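Reading time: 4 minutes

Getting clean gripper tracks out of Gimix

If you collect demonstrations with hand-held grippers, sooner or later you'll want the tool's path through the room as a tidy list of poses. Gimix does this well, and once it clicks it's great fun to watch a wobbly human movement become something a planner can use! I'm working with the Trement build, but the steps are the same on any recent version.

Step 1. Tell it which markers belong together

Each printed square is found separately, so Gimix needs to know which ones sit on the same solid body. Make one group per gripper and call them left and right. Give every marker its own ID, even across hands. I once reused an ID on both sides and spent a whole afternoon chasing a left hand that kept jumping across the room.

With a gripper in each hand, the markers on the white cube bodies face different ways as you turn your wrists, and a proper group lets the solver carry on when only one face is in sight.
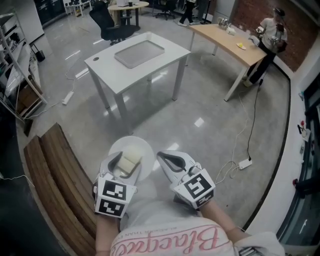
Step 2. Line up the clocks

Run the sync tool before anything else touches the data. Close and open both grippers together at the start of a take, and it will match that movement across the streams. My last session came to 3,122 poses, and all but 19 survived the check after syncing. Before I bothered with this step I was throwing away whole takes.

Step 3. Undistort, then detect

The wide lenses on these tools bend straight things badly, ceiling lights and shelf uprights included. Load the lens file first and detect markers second. Doing it the other way round gives corners that look fine on screen but poses that drift towards the edges of the view - a maddening thing to track down.

Check one still by eye before you start the batch. I like a view that has a marker cube off to one side and a table edge across the middle, as both show up a bad lens file straight away. 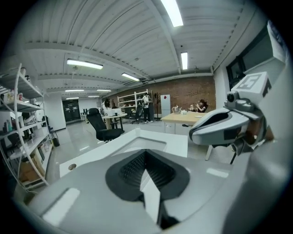 Sutherland wrote in to say that a smoothing window of 20 is too heavy for quick grasps, and that dropping it to 4 kept the moment of closing sharp. I've tried it since and agree completely, so use 4 for anything with small objects.

Step 4. Export

Pick "relative to first pose" and save each hand to its own file. The Fosteck planner reads these directly. Play one back at half speed in the viewer, and if the path looks smooth with no sudden flips, set the rest going and put the kettle on.

Contact: use the form on the main page | Copyright 2019 | Back to top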